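3.2 Parts naming across trim levels

The Moraditz sedan was sold in two trim levels, and the dealer catalogs issued for them in October 2020 did not always use the same name for the same part. We compared 400 catalog lines and found 71 in which the base and upper trims gave different names to one part number.

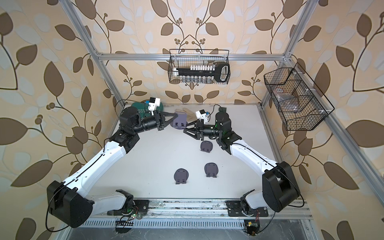 Most of the mismatches were in interior fittings and wheel hardware. Short names caused the most trouble at the order desk. "Disc, slotted" was entered for several unrelated items, and a clerk holding a rounded part with small rectangular slots in its face, like the one in the left gripper, would have no sure way to pick the right line. Indum dealers added their own notes — often by hand — and these were not shared.

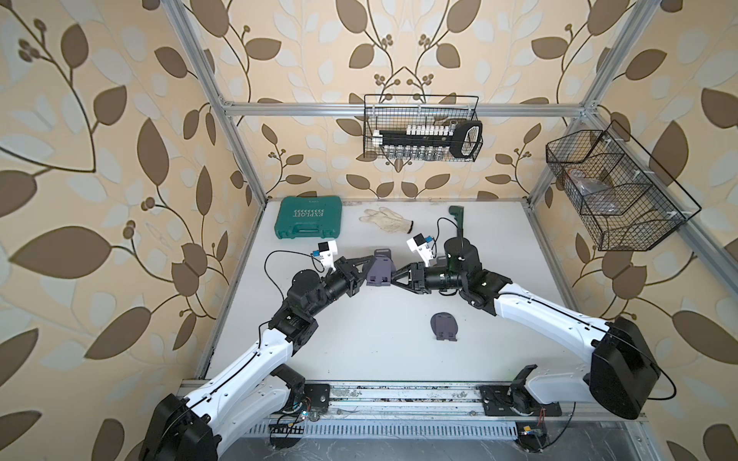
Inês Falcão
Research Fellow, Paiva Institute for Vehicle Trade

Order clerks at 16 dealers were then asked to find parts by name alone. Clerks who worked mainly with the upper trim made fewer errors, but they took longer on base-trim orders. The revised Bollov list, released in December, is treated in Section 4.

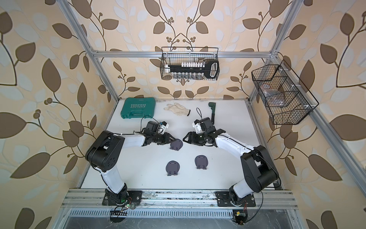
Figure 3. Two-arm bench with rail-mounted arms and white tabletop.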